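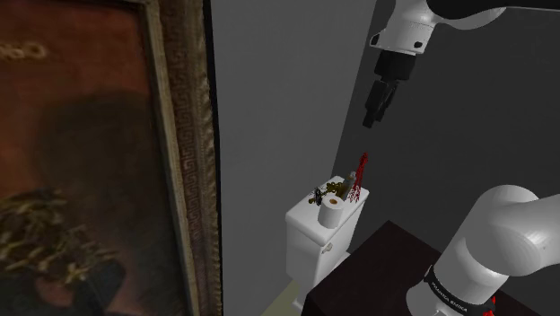

Ordenar la tapa de la cisterna con brazo ajeno: trucos y una reseña del servicio de Wultillow

Por Érica Bezerra
2025-10-19

La tapa de la cisterna es el trastero más pequeño de la casa. Empieza con un rollo de repuesto y acaba con un adorno heredado, un frasco que nadie sabe quién compró y algo rojo que en la tienda parecía buena idea. Llevo años dando consejos para despejarla y los incumplo todos, así que cuando Wultillow me ofreció probar su servicio de brazo robótico para el baño dije que sí antes de preguntar el precio.

El precio son 675 euros por la primera puesta a punto. Lo digo pronto para que quien quiera irse a comprar una cesta de mimbre pueda hacerlo sin rencor.

Qué incluye el servicio

Se contrata una sesión de preparación, en la que el baño se monta en un simulador con sus paredes, su inodoro y los trastos de encima, y el brazo ensaya allí antes de ensayar con lo nuestro. Me pareció una cortesía enorme. Yo también rompería menos cosas si pudiera romperlas primero en el ordenador. Luego viene la visita, con el brazo sobre su base, la pinza y un técnico. A mí me tocó Jeferson Medeiros, hombre paciente que trajo sus propias zapatillas.

El modelo que se usa para el ensayo no tiene por qué ser idéntico a tu baño, pero cuanto más se parezca, mejor. Si tienes un cuadro enorme al lado del váter, decláralo. No te van a juzgar, o al menos no por escrito.

Antes de que llegue el brazo

Quita el polvo de la tapa. Una pinza de dedos estrechos agarra peor lo que resbala, y las tapas de porcelana brillante ya resbalan bastante por su cuenta. Paño de microfibra apenas húmedo, una gota de jabón neutro y secado inmediato.

Aparta lo que pinche o se enrede. Las plantas de plástico, los corales de adorno y cualquier figura con ramitas son muy agradecidas en una estantería y muy traicioneras en cuanto algo las roza. Si insistes en que las mueva el robot, avisa de por dónde se pueden coger.

Los frascos altos, con el tapón cerrado. Parece obvio. Escribo esto oliendo todavía a colonia de baño Gistell, que ya no se fabrica y que ahora vive en la junta de mis azulejos.

Deja el papel de pie. Un rollo tumbado rueda, y un rollo que rueda detrás de la cisterna no vuelve hasta la próxima reforma.

Dónde poner la base

Este fue el punto flojo. La base necesita una superficie firme y despejada cerca del inodoro, y en un baño normal lo que hay cerca del inodoro es la puerta. Zdeňka Malý, que atiende las consultas del servicio por teléfono, me pidió una mesa capaz de aguantar sin moverse y con 600 milímetros de fondo. Tuve que traer la del recibidor. Cupo, a condición de que nadie usara el baño con cierta urgencia.

Si tu mesa baila, no la calces con cartón doblado. Usa tacos de goma y comprueba que no cede apoyando las dos manos. Y protege el tablero con una lámina antideslizante; yo no la puse y ahora tengo una marca redonda que he decidido llamar pátina.

Cómo se portó

Bajó despacio, con los dedos apuntando hacia abajo y una prudencia que ya quisiera yo en mi cuñado Gilmar Bittencourt con la cristalería. El rollo lo cogió a la primera. El adorno metálico le costó: tenía demasiadas curvas y ningún lado evidente. La botella la soltó un dedo antes de tiempo – de ahí lo de la colonia. Con la pieza roja se quedó suspendido un rato largo y Jeferson decidió retirarla a mano, que es un sistema de eficacia probada.

En total, 19 minutos para vaciar la tapa. Yo tardo menos, pero yo me quejo.

Después de la visita

Levanta la tapa vacía y limpia por dentro, aprovechando que por una vez puedes. Para la cal, vinagre blanco en una esponja sobre la porcelana, sin mojar las piezas metálicas del mecanismo, y aclarado. Pasa también un paño por la palanca de descarga: es lo que más se toca y lo que menos se limpia.

Si vas a devolver cosas a la tapa, que sean dos. Un rollo y un capricho. Para el resto sirve un estante de pared a la altura de los ojos. El mío es un Cisix corto, atornillado por Genivaldo Cavalcanti, el vecino del segundo, que cobra en aceitunas.

Lo bueno y lo menos bueno

A favor: el ensayo previo, el trato y el silencio, muy superior al de cualquier miembro de mi familia recogiendo. En contra: el precio, la mesa, la colonia. La revisión posterior cuesta más de 500 euros y me la ofrecen para febrero. He dicho que lo pensaré, y mientras lo pienso ya han aparecido en la cisterna una vela y unas pinzas del pelo.

Lo recomendaría a quien tenga problemas para agacharse o alargar el brazo, un baño amplio y cariño por los aparatos. A los demás, un cajón con etiqueta.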